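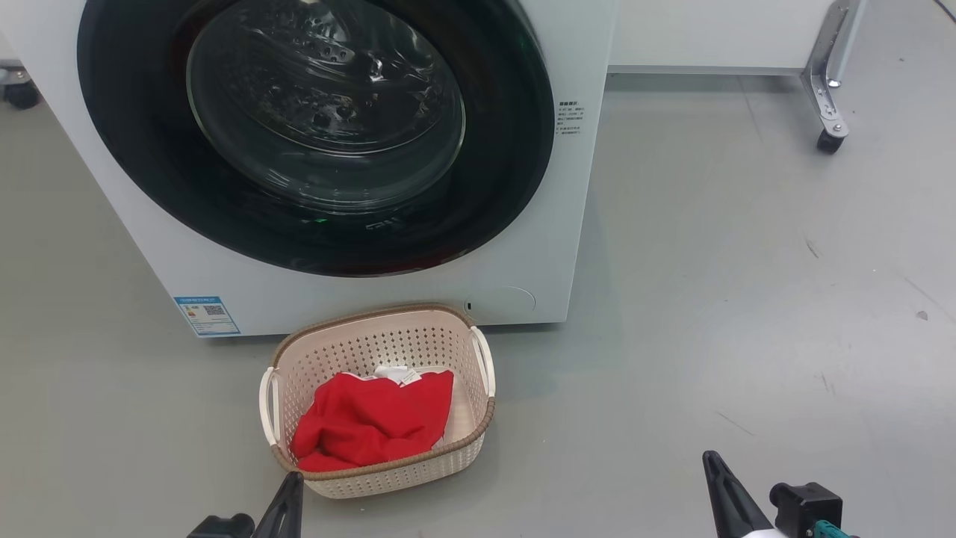

Fig. 3. Laundry task, both grippers low at the bottom of the view, washer door shut.

Week 8: Teaching by remote control

The operator drives both arms and the robot records the joint positions along with the head camera view. Each run is one demonstration. The Stenosby lab set has 1,391 of them.

Before you record:
Check the door and basket are in view.
Open and close each gripper once.
Move slowly near the basket rim.

If you drop the garment, keep recording and pick it up again. Label the run "recovery".

Each pair records 15 runs. Hand in your Verix logs by 2025-04-01.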